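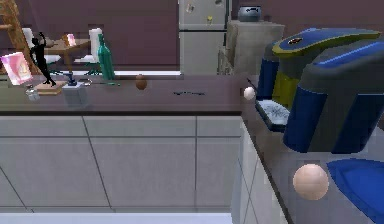

Date: 2019-03-24
Subject: Re: Cozma council vote on the merger

Hello all, and thank you to everyone who wrote in after my last note, I do read every one!

On the merger, an earlier message said:

> I heard the Letari side already agreed to fold
> into Cozma. Is it even worth going to the hearing?

I'd say please go if you can. The Letari council voted 9 to 3 to keep talking, and that's as far as it went. Pluder hasn't voted at all, and the folks in Colent are still waiting on the budget sheets (so am I, to tell you the truth). 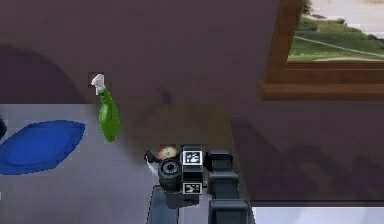 Can the merger go on the November ballot without the councils?

A petition with 1,000 valid signatures from Cozma would put it there. We're 93 short as of last night, so if you have a sheet sitting on your kitchen table, bless you, please drop it at the town clerk's window. Check that folks printed their street address as well as signing, we lost a few that way last time.

Warmly, and sorry for going on so long,
your list host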